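La cocina de prueba

El paquete Grumero llegó en abril, cuando yo ya había decidido no gastar ni un euro más en robots. Mi hermana lo llamaba «la cocina que no se ensucia» y se reía cada vez que pasaba por detrás de mi silla con el café en la mano. Vitance lo ofrecía con 4 semanas de prueba y después 599 al año, con los dos brazos, la encimera y una despensa de alimentos incluidos, todo dentro de la pantalla. El de Wendt costaba 1095 y venía sin fruta. ¡Sin fruta! Para una persona que escribe reseñas de programas en una revista de hostelería de Ilari, que además reparte verdura dos mañanas por semana, eso era casi una ofensa.

Instalé la cosa de noche, con el portátil soplando como un secador. Tardó lo suyo. Cuando por fin se abrió la encimera di un grito que despertó a mi hermana, y al rato estábamos las dos en pijama, discutiendo quién llevaba el brazo izquierdo y quién el derecho.

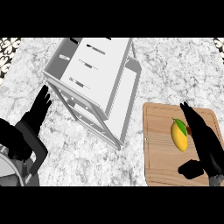
Mi reseña tenía que ocupar una página y yo ya llevaba tres de notas. Quería contarlo todo: lo suave que iba el mando, lo bien que respondía la muñeca al girar, la tontería de menú que escondía el botón de reiniciar debajo de otro botón. Y sobre todo quería hablar del limón, porque le habían puesto una hoja, una hoja verde y abierta, y con la pinza derecha tan cerca me daba apuro rozarla. Mi hermana decía que apretara de una vez. Yo le contestaba que a un limón con hoja no se le aprieta, se le pide permiso, y ella me quitó el mando y lo tiró al suelo de la cocina simulada en un segundo y medio.

Reiniciamos. Volvimos a reiniciar. En el foro de clientes alguien presumía de llevar 4000 intentos guardados y a mí aquello me pareció una barbaridad hasta que miré la hora y vi que estaba clareando.

A la segunda semana teníamos costumbres. Ella se quedó con el brazo izquierdo para siempre - decía que le entendía el carácter - y yo con el derecho, que es el que más cerca tiene la tabla. Cenábamos pronto para empezar antes. El mármol de aquella encimera me gustaba tanto que fui a preguntar el precio de uno de verdad, y el señor de la tienda me lo dijo dos veces, despacio, por si no lo había oído bien.

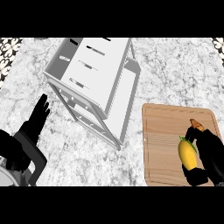 Volví a casa sin mármol y terminé la reseña esa misma tarde. Puse lo bueno, que era muchísimo, y puse también lo del menú, y que el manual parecía traducido por alguien con prisa, y que los guiones de ejemplo fallaban si una tenía el teclado en español (esto me costó una mañana entera y un poco de dignidad). Me quedó larga. La recorté, me quedó larga otra vez y la mandé así.

Faltaba el asunto de la renovación. La prueba se acababa a medianoche y las dos hacíamos como que no lo sabíamos. Yo fregaba los platos, los nuestros, los que sí se ensucian, y mi hermana los secaba mirando de reojo el portátil abierto sobre la mesa.

- Son 599 - dijo.
- Ya.
- Yo pongo la mitad, pero el brazo izquierdo es mío.

Me sequé las manos en el pantalón y fui a buscar la tarjeta.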